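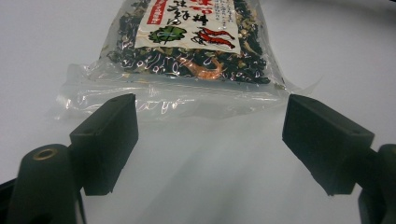 Search this diary Go

Apr 8, 2019
Posted by the night-shift packer

Day six of the Clanell trial and I have now spent more time with a bag of dried seaweed and shrimp than I have with my own family.

The Clanell is a pair of gripper fingers on a handle. You pick things up with it, it records how you did it, and at some later date an arm made by Idirier is supposed to do the same without you. The starter kit is 2669 pounds. For that you get the handle, the pads, a charger and a booklet that says "grasp naturally" on four separate pages. I have been grasping naturally for most of my life and have never had to read up on it.

Boxes went well last week. Tins, fine. Today was soft bags, and soft bags are where the brochure goes a bit quiet. All the food in this one sits at one end and the other end is bare film, so the question is where you pinch. Go for the full end and you're squeezing shrimp. Go for the empty end and you're holding a wrinkle. I tried both and wrote "neither" on the form, then crossed it out as there's no box for it.

The plan says 300 pickups by Friday, 20 of them with the bag turned the other way up. I did 100 before lunch and my wrist would like that noted. The Varghese grip we had on loan in June was lighter but the trigger stuck, and the Gernetti people never rang back, so I suppose this is the winner by turning up.

Fair's fair, the pads are good. Blocky green things, no beauty, but square enough that I know where the edges are. I'd pay for the pads. I'd want a long talk about the rest of the bill.

Rang support about the beeping. They asked if I had read the booklet.

Miso soup for tea. Left the seaweed out of it.

Last updated Apr 8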